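Kitchen things, July – a small gallery

Kianoush Safavi

Welcome to the July page of my gallery. Those who visited before know that every month I choose one part of the house and show what is in it. The last time it was the hallway with the shoe shelf, and I received more letters about the shoe shelf than about anything I made before. This month I go to the kitchen counter, which was requested by my sister and by two readers from Nallonance.

I moved to this country with two suitcases, and in one of them there were mostly kitchen things. My mother thought this was foolish. She said that they also have spoons over there. She was right, they have very good spoons, but I wanted mine. Since then the collection has grown and I am a little ashamed of how much wood is in it. I like wood in the kitchen because it is quiet. You put a wooden bowl on stone and it makes a soft sound, and early in the morning, when others are sleeping, this is a real advantage.

The counter is the part of the kitchen I was most afraid of. White marble pattern with grey veins shows every crumb and every drop of tea. A neighbour told me to choose something darker, but then the colour of the wood would be lost on it, so I stayed with the white. 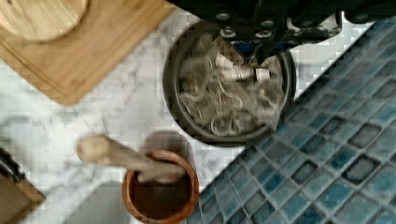

Glassy noodles in the dark pan, with three white pieces on top, and the reddish-brown mortar with its pestle.

The mortar is my favourite thing on this page, so please allow me a few more lines for it. I bought it in Dogar, at a market which takes place behind the bus station, from a man who had only mortars and one radio. I asked him for a smaller one and he answered that a small mortar is for people who do not cook. I paid 21 dollars. At home I use it for cardamom, for dried lime and sometimes for saffron with a bit of sugar, and I never wash it with soap. I wipe it, I leave it upside down overnight, and twice in a year I rub it with oil.

About thin noodles I want to say one thing to those who write me that theirs always stick together. Cut them with scissors when they are soft. In my first years I did not dare, because in my family it was considered bad manners to cut a noodle. The result was that one person at the table got everything and the others got the sauce. Now I cut them three or four times and everyone receives a fair portion.

I was also asked which oil I put on the boards. It is the plain one from Rosach, the bottle without perfume. I tried a more expensive oil with orange peel and for a week my bread had the taste of a soap shop. A thin layer is enough – you put it in the evening and wipe the rest away after breakfast. For the boards with a groove, take an old toothbrush, otherwise the oil stays in the corners and becomes sticky.

The tiles were a longer story. I wished for green, my husband wished for no colour at all, and in the shop in Turus we met somewhere in the middle and came home with blue. They were sold in bags of 100 and we needed 504, so naturally there was an argument in the car whether to buy five bags or six. We bought six. The extra ones are in a jar in the garage and I was never sorry for it. 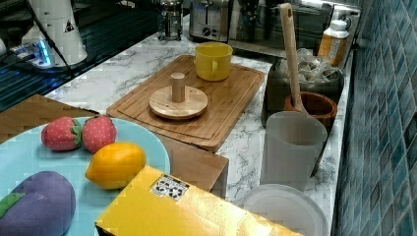
With a shiny tile the cleaning is quick, and it is the grout that takes your patience. I do it with baking soda and warm water, a small area each time, and I listen to the radio meanwhile. If you begin with the whole wall you will hate your kitchen before lunch.

The long wooden spoons I buy always with a hole in the handle, even when I do not hang them. My grandmother tied a string through every hole, in a different colour for sweet and for salty cooking, and no spoon was allowed to change its side. I kept this rule only for the one I use for jam.

A reader wanted to know what I do with a board that became curved. Wet the hollow side a little, lay it with this side down on a towel, put something heavy on it and go away for two days. It helped me with two boards out of three. The third one is now under a plant on the balcony and seems to be content there.

Next month I will show the balcony, if the tomatoes cooperate. Letters are welcome at the usual address, and for those who asked about the recipe for the noodles: I will write it down properly and put it on the recipe page before the end of July.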